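The letter from Boström came while I was still in my robe

24 July 2018

I should say up front that I have never once in my life been excited to get mail from an insurance company, and I wasn't excited this time either. It was a thick one, too. Thick is never good. I put it under the fruit bowl and made coffee and pretended I was going to water the tomatoes, and then I opened it standing up, the way my mother used to open anything with a window in the envelope.

So here is the news, for those of you who have the same kind of policy I do (and I know from the comments back in May that a few of you do). Boström is selling its whole life business to an outfit called Plindisetti. The home and auto side stays put. If you have a whole life policy like mine, it goes along with the furniture, so to speak, and you don't get a vote, or at least I didn't find one in the letter and I read it twice.

My policy is an old one. My husband and I bought it the year we were expecting, from a very patient man named Halvard Myklebust who sat at our kitchen table and ate most of a coffee cake while he explained cash value to us. I'm not sure I understood it then. I understood that we paid every month and that it would be there. Halvard retired years ago and our file went to Hedvig Nyberg, who I've only met the one time but who always calls back, and I can't tell you how much that counts for with me. 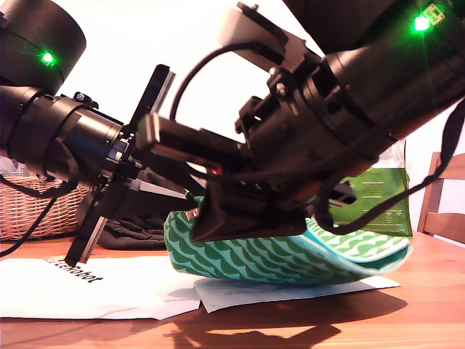 I called Hedvig that same morning, and she was very kind about it. The guaranteed parts of my policy stay guaranteed, she said, meaning the death benefit, the premium and the rate printed on the schedule page. What can change is the dividend, because that was never promised to begin with. Mine last year came to $1,117, and I'd gotten used to leaving it in there to buy a bit more coverage. She told me to get out the original contract and the last 4 statements and put them side by side, so I did, white paper all over the table. A sheet of white paper on a wooden table looks so harmless, doesn't it? I had to get a second pair of glasses.

My brother-in-law Stellan Moen thinks I should cash the whole thing out and be done with it. Stellan thinks this about most things. I did ask Hedvig, and after the surrender value and the tax on the gain I'd be giving up a good deal more than I'd like, and at my age I would not be buying another one at that price — or maybe at any price. So that's off the list for now.

What bothers me more is the phone number. Plindisetti wants everyone to set up an online account, and the service line in the letter has 4 menus before you get to a person. I timed it at around 20 minutes, though I did put the phone down to let the dog out.

I've written to ask whether Hedvig can stay on as my agent. She doesn't know yet herself, poor thing. If any of you went through this when Sumano sold off its policies, would you tell me how long it took before the new statements came? Morfudd Cadwaladr, I'm looking at you, I know you kept yours.

The tomatoes did get watered, eventually.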